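4. What the purchase plan has to cover

Most equipment plans we were shown treat simulation as the cheap part. The budget sheet lists the arms, the mounts, the grippers and a service contract, and then a single line for software, usually the smallest on the page. We doubt that this line is small, and we doubt even more that it predicts anything about the lines above it. At Hargate, where the plan for a two-arm household station was drawn up in April, the case for buying rested on 400 simulated trials and a short visit to a vendor's showroom.

The trials deserve a closer look than they got. A reviewer who reads only the success table learns that the grippers did well. The view from close to the fingers says more about what kind of task was being scored, and about how much of the hard part had been left to the renderer.
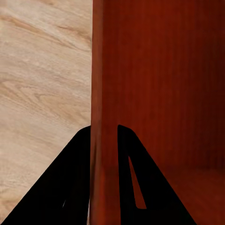 Figure 3. Simulated close view: two black gripper fingers on either side of the front edge of a red-brown wooden cabinet.

A finger that can be placed this near an edge in software can be placed there at no cost. On a real station the same approach needs calibration, and calibration is paid for in staff hours that the Hargate plan did not list. We asked for the figure and were given 20 hours per station, with no note of how often the work would be repeated. If it is once, the plan holds. If it is after every change of fingers, the saving claimed in the second year is gone.

The two quotes under review, from Arkari and Tarance, differ mainly in what they leave out. Arkari includes replacement fingers and bills calibration separately. Tarance does the reverse. Both quotes describe the grippers as suited to general household work, a phrase we could not find defined in either document. Neither says what happens to the price if the furniture on site has a different finish or a thinner panel than the furniture in the model.
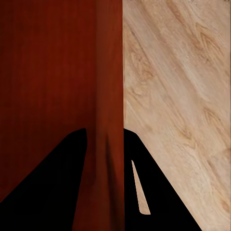 It is common to answer this by adding a reserve. Hargate added one, set as a share of the hardware price. We see little sense in that method. The costs we worry about do not grow with the price of an arm. They grow with the number of different objects and surfaces the station is expected to deal with, and a cheap arm meets just as many of them as an expensive one. The Ngui plan, drawn up for a similar site, lists 81 objects and gives each one a setup time. It is dull reading and by far the better document. Even so, its setup times were taken from simulation, and we would not sign it without a paid trial of at least a few of them.

Two-arm tasks make the problem worse. A plan that buys a second arm doubles one line of the budget and leaves the rest alone, as though coordination came in the box. Holding a tray level between two grippers is an ordinary job for a person. For a buyer it raises the questions of who tunes the pair, how long that takes, and which supplier answers the phone when the arms disagree.
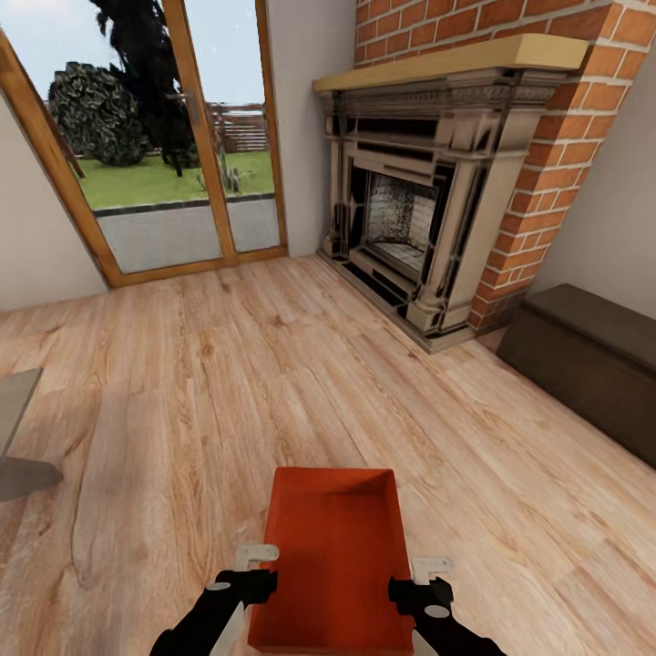
Kartini Rahman, in written comments on an earlier draft, objected that we were asking planners for numbers they cannot have before they own the equipment, and that a plan held back until every setup time is measured will never be approved. She would accept the simulated times and review the budget after the first 876 hours of use. We agree with the review. Our difficulty is with its timing, as both quotes tie the buyer to a full service contract on delivery. A rental period ahead of the contract would give the same information earlier, and neither supplier has so far put a price on one.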